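Water notes from the building office, 12/1/25

Quick one this month, flat out getting the meters read before the break. Sorry if your unit got done at dinner time, Bleddyn was working his way down from the top floor and it took longer than planed.

First up, the bill. Common water came in at $808 last quarter, $102 more than the one before. Not the garden, the taps out there have been off. Most likely slow leaks inside units. A drip you can't hear still adds up, and it all gets split between us.

So please check yours. Few drops of food colouring in the tank, leave it half an hour, don't flush. Colour in the bowl means the seal is going. Cheap part, easy fix. If you'd rather not do it yourself, put your name on the sheet by the mailboxes and Osian will come round with a box of seals.

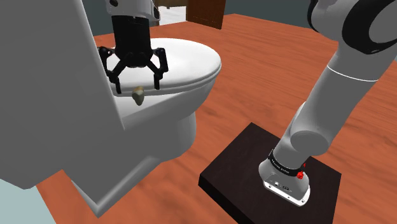

Lid down, tank at the back. Dye goes in the tank, not the bowl.

Also kitchen taps. Unit 3 had a washer gone for months and figured it was the neighbour's fridge humming. Have a listen at night when it's quiet.

Hot water: Landeg are booked to service the boiler in January, date still to come. Expect a morning without. Will put a note under doors once they confirm, and Lilla will ring anyone who asks for a call.

Laundry room. Please stop propping the door open with the drying rack, the hinge is bent again. New hinge is on order. Lint in the bin, not behind the dryer.

Bike cage key is now with Angharad Lewis, not me. Spare sets cost $15, cash or transfer, whichever.

Leaks after hours, call the office line and press 2. Messages get picked up before eight the next mornng.

Ifor Kneath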